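Progress Report to Erex: Pollero Two-Arm Demonstration
Reporting period: September

The open day at the Holanda site was held on Thursday, September 13, 2018, and drew 164 visitors over 5 hours. Erex was represented at the morning session.

The demonstration covered bench handling of small, flat retail items with the Pollero arms, as set out in the work plan — the first time this work has been shown outside the project. 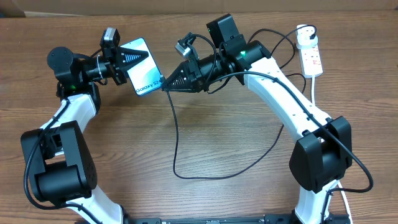
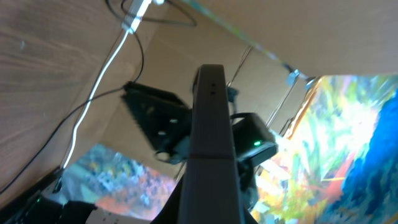 Visitor feedback was collected in writing. A total of 23 organizations asked for further information, and Romlow has requested a private session for its packaging staff. Two issues remain open: cable routing on the bench and the time needed to change operators. Both are scheduled for the next period — no change to the approved budget is requested.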